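About Wimell

Hi, and thanks for clicking through to the page hardly anyone clicks on! I run Wimell, a small workshop that makes one thing and looks after it: the Demow kit, a tabletop practice set for people who teach, study or tinker with robot arms.

I started out fixing lab equipment for schools. Every robotics classroom I walked into had a decent arm and nothing good for it to do. People were using chess pieces, erasers, bottle caps, whatever was in the drawer. That's fine for an afternoon, but try running the same lesson again in January when half the bottle caps have gone missing. So I cut a board, made a handful of blocks, and left them with a teacher I knew. She called on a Tuesday to ask where she could order 6 more sets. I didn't have a price. I didn't even have a box.

The name Demow came from a typo on my first invoice, by the way. It was supposed to say "demo" and I never fixed it.

So what do you get? A wooden board, a set of small colored shapes, and a booklet of exercises I rewrite every summer (the current one is the best so far, if I say so myself). The exercises start very easy – touch the top of a block, stop, back off – and work up to sorting by color, sorting by shape, and pushing pieces into a line without knocking over the neighbors. Stars are harder than they look. Most groups get cocky after the cylinders and then spend a whole class period on one star.

We also do setup visits. I come out with the kit, we get the board sitting square on your table, and I stay until your arm can run the first exercises. If you already own a gripper, great. If all you have is a plain rod on the end of the arm, that's plenty for the pushing tasks, and I kind of prefer it for beginners.

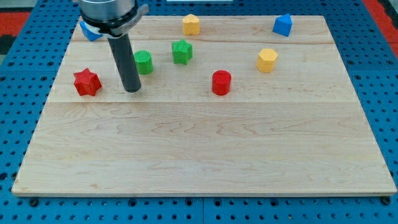
I'm picky about spacing. Leave enough room between pieces for the tool to come down, but not so much that the job gets boring. Every new exercise gets tried on the bench at our shop in Grudgate before it goes in the booklet, and plenty of them get thrown out.

We've shipped 621 kits so far, mostly to high schools and community colleges, plus a few to people's garages. Our next project is called Hnatiuk, a bigger set for two arms working at one board. It's slow going and I won't promise a date.

Lost a block? Write to me and I'll mail you a new one. Just tell me the color and the shape.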